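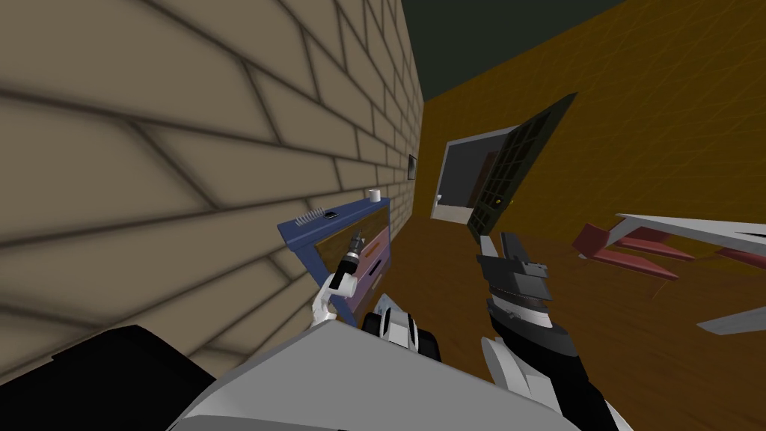 Tidy-up run in the simulator: comb-like object and cup on the blue dresser, slatted furniture down on the floor.

When the Robot Knocks Something Over: Tips From a Home Workshop

I love testing chores in simulation before I let two real arms loose in my house, and the best lessons come from the runs that go wrong! The job was simple: pick the comb off the dresser top and head out through the green door. My Fillgate log stops at step 587 with a balance warning and a tilt alarm, and the red and white piece is lying across the right side of the room. The cup stayed put, so hooray for the cup.

Stop first, look second. Hit pause the moment the horizon tips. I used to let a run play on to see if it would sort itself out, and all I got was a longer log and more furniture to pick up.

Check the elbow you aren't watching. With the left gripper near the dresser, I had my eyes glued to the comb. Replay the run and follow only the right arm (it's a great habit, and it takes 2 minutes).

Pad your furniture. In Sinent I add a safety margin to every leg and slat. Chairs and benches are full of gaps, and a planner that treats a gap as free space will try to put a wrist through it.

Keep small stuff away from corners. A comb at the front corner of a dresser is easy to reach and just as easy to sweep off. Move it in a hand's width and try again.

Leave the door open or shut, never "sort of." Set it, save it, and write down which one you picked.

Reset the whole room. Standing the furniture back up by hand leaves it a hair off, and then your next run isn't the same test. I reload the room from the Virach file every time.

For the real house, the rules get stricter. Pets and kids out, floor clear, stop button in your hand and not on the shelf. I cap arm speed on the first day and only raise it after 169 clean simulated runs in a row. My next goal is 1,000, and I'm having a ball getting there.

Next page: teaching the arms to fold dish towels.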